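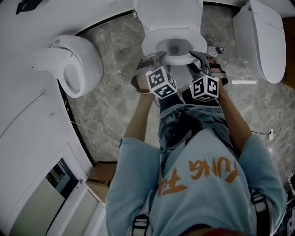

4.2 Ground rules for bathroom fixtures

We went into the toilet sessions with a rulebook written for kitchens, and it lasted until Wednesday. Marlina Harahap had drafted it for the Pelletier counter tasks, where you can touch nearly anything with nearly anything. Fixtures are a different business, so we sat down and rewrote it - 19 rules in the end, three of them carried over unchanged from the Urholm protocol.

The one I care about most is the contact rule. A finger that has touched a bowl or a rim is a "fixture finger" until it has been wiped down and logged, and it doesn't go near a sink task in between. My coauthor Nia Probert wanted separate finger sets for each room, and I still think she may be right, but swapping them took us about 4 minutes a pair and people started skipping it.

Marker visibility comes next. Both cubes should stay in the head view while a finger is on the rim. Operators love to twist their wrists when they reach down (I do it too!), so we ask them to step closer first and bend second. Cables on the floor get taped before anyone puts on a harness, and boxes go outside the working area. We were sloppy about that last one early on.

Before each take the operator also holds the fingers up, open, with the gap in plain view of the wrist camera, as in Figure 3. Zandelar's checklist asks for the same pose at the end of a take, and we've now added that as well. 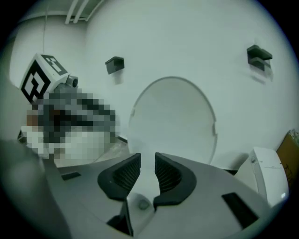

Figure 3. Gripper camera view, with the two ribbed fingers apart and the curved white wall behind.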